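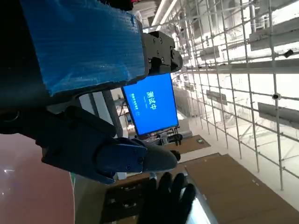
Something blue and ribbed.

So we moved in December, which everyone told us not to do, and everyone was right. The new place is in Liltstead, up a hill, on a street where the parking rules change halfway down the block. I have now read the sign enough times to recite it. I still got a ticket on the Monday.

What I really want to talk about is packing, though, because I have Opinions now and my sister has asked me to stop texting them to her.

I packed the kitchen first. Don't do this! Everybody says to start with the stuff you don't use much, and I thought, well, we order in a lot anyway, how bad can it be. We ate cereal out of a measuring cup for most of a week. The good mugs were wrapped in my sweaters at the bottom of a box marked KITCHEN MISC, along with the can opener and (why?) the spare car key. I had five boxes marked MISC by the end. If you find yourself writing that word, put the marker down and go to bed.

My friend Ketsara Jaidee has moved more times than I've changed phones, and she gave me the one tip that held up all the way through. You pack a bag as if you were going to a hotel for two nights, and that bag rides in the car with you. Pajamas, toothbrush, chargers, toilet paper, a shower curtain. I rolled my eyes at the shower curtain. Then I stood in a tub with no curtain at eleven at night, and I was so glad I had listened that I called her from the bathroom floor.

Books were the other thing. I own way too many and I'd been telling myself for years that a move would sort that out. I put 83 of them in a pile to give away, and I was very proud of that pile. Then I sat down next to it with a cup of tea, which was a huge mistake, and by dinnertime a good chunk of it had wandered back onto the shelf. There's a whole run of mysteries I've never finished and I suppose I never will, but the covers match! Small boxes for books, by the way. I used one of the big ones, and two grown adults looked at it, looked at each other and went to get the dolly.

We'd gotten three quotes for the truck. The cheapest didn't include stairs, the middle one didn't call back, and we ended up renting it and driving it ourselves for $139 plus gas. I would do that again, I think. I would not do it again in sleet. My husband drove and I followed in the car with the cat, who sang the whole way. He has a range I hadn't appreciated.

Now for the unpacking, which I'm still doing, so take all this with a grain of salt. I started with the beds, and that part was great. I made them up before we'd even found the lamps, and when we ran out of steam at nine we could just fall over. After that I sort of lost the thread. I spent an entire afternoon lining the pantry shelves while the couch was still standing on its end in the hallway. You had to turn sideways to get to the bathroom. I regret nothing, the pantry is beautiful.

The neighbors have been lovely. Prapai Mahawong from across the street came over with a pot of soup and a list of which trash goes out when, and I'm not sure which one I was happier to get. She also warned me about the radiator in the front room, which knocks. It does knock. It starts up before six in the morning, and the cat now believes someone lives in there and sits in front of it waiting for them to come out.

Still to do: curtains, the back door that sticks, finding the box with the cables in it, changing our address with what feels like every company on earth. The dentist has the new one. The bank thinks we live in both places.

If anyone has a trick for getting packing tape goo off a wood floor, please leave it in the comments. I've tried olive oil and now I have a shiny floor with goo on it.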